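Ulach Tabletop Rule Set for Robot Work Cells 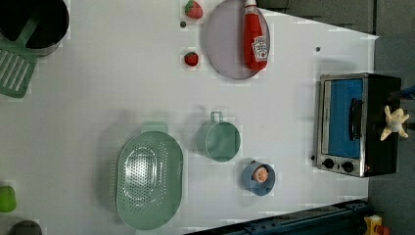

Toy kitchen items on the white table, with the gripper at the toaster oven.

The Ulach Rule Set is a printed and digital package for teams who let a robot arm handle household objects on a table. It contains the written rules, a wall sheet and record forms for the daily check.

What the rules cover
- Placing of objects, also those which stand near the table edge
- Doors and knobs: which ones the arm may touch, and at which speed
- Start and end of a session, with signature of the operator
- Behavior of persons when the arm is powered
- Changing the gripper fingers

The maximum arm speed in the rules is 200 mm per second while a person is inside the marked zone. For work behind a closed guard, please use the value from your own risk assessment. The rule set does not replace this assessment, and it is not a certificate.

Contents
Rule book, 142 pages, spiral binding
Wall sheets, 2 pieces, washable
Record forms as editable file

Order number: Hunditz 217
Languages: English, German

The edition of March 20, 2023 has a new chapter about toy and play food objects, written by Timo Kohlhase. Customers with the older edition receive this chapter free of charge until the end of May. Please write the order number in your message.

Delivery is made from our store in Sernness.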